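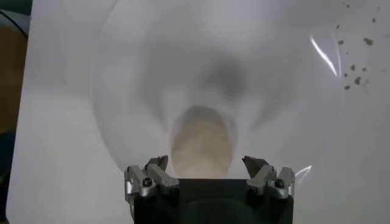

Beige bun-like item and clear, cloudy plastic, white table.

Clanden Buns, notes on the set
README, last touched March 31, 2018

What's in here

Recordings of bun steaming on a white table. Buns onto plates, buns into the electric steamer, lid on, lid off, buns out again. 48 runs kept, 60 attempted. The other 12 are in the folder called midley_out, don't use them for anything you plan to report, half have the wrong start time and I haven't had a chance to sort which half.

Stills are 800 to a run, pulled evenly. Short runs look slower than long ones when you flip through because of that. Use the time column if you care about speed.

Labels are one line per action. Plain words, lower case, Canadian spelling (so "grey", "centre"). If you're matching on text, watch for that.

Folders

runs/ the 48 good ones
midley_out/ see above
labels/ one text file per run, same number as the run
kokkinos/ second labeller's pass, only runs 1 to 20
dough_notes.txt what went in each batch

Dough

Same recipe all the way through. Flour, warm water, yeast, a bit of sugar, spoon of oil. Filled with pork and green onion for the early runs, red bean later on. Can't tell the filling from outside so it's in dough_notes and nowhere else. Rested under a damp tea towel, then pleated by hand. Pleating got better as we went, early ones are lumpy. 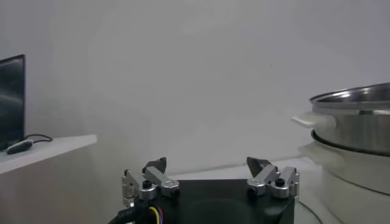
Table gets wiped down between batches. Flour gets in everything otherwise, and a dusty table throws off anyone trying to label where a plate edge is. Two runs in the Midley lot were tossed for this alone.

Words used in the labels

bun: any one of them, raw or cooked. The raw/cooked state is its own column.
base: bottom part of the steamer, with the controls
basket: the metal part with holes that sits on the base
lid: glass one. Always "lid", never "cover"
plate: either plate. Add "glass" or "white" after it
move, place, lift, tilt: see labels/words.txt for where one stops and the next starts

"Tilt" is the one people argue over. If the bun leaves the surface at all it's a lift. 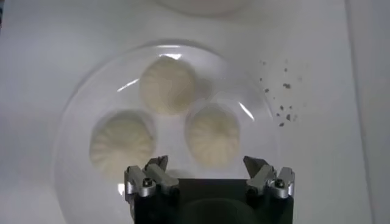
Numbering the buns was a headache. First pass went by pick-up order, fine until a bun got put back, then the numbers meant nothing. Now they're numbered by where they sit at the start of a clip, farthest first, then left to right. So for three on the glass plate in a loose triangle, the one at the top is 1, the left one is 2, right one is 3. Pleats all fan out from the middle so you can't use those to tell one bun from its neighbour, tried it, gave up. Kokkinos pass still has the old numbering for runs 1 to 20, convert before you compare. Script is in labels/, it's ugly but it works.

Known problems

- Clear things are hard. The glass plate and glass lid get lost against the table, outlines on both were drawn by hand and they wobble.
- Glare on rims. No fix, just don't trust a rim outline to the pixel.
- Run 31 has two bun 2s. Known, not fixed.
- State column blank for runs 44 to 48, filling in by May
- A few labels say "buns" where they shoud say "bun". 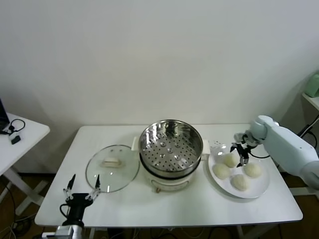 Steaming times are in minutes from lid on, not from switch on. Water level isn't recorded, wish it was. If a run says "rest 3" that's 3 minutes with the power off before the lid comes up, stops the tops from collapsing. Mostly.

If you're redoing this at home, put a square of parchment under each bun. Ours stuck to the basket on the first few and the bottoms tore, you'll see "torn" in the remarks.

Use and credit

Free for teaching and research. Say where you got it, "Clanden Buns, Brikomel copy" is plenty. Don't repost the Midley folder on its own please, people keep finding it without the note and taking the start times as good.

Corrections go in fixes.txt, newest at the top, run number first. No run number and it probaby won't get looked at.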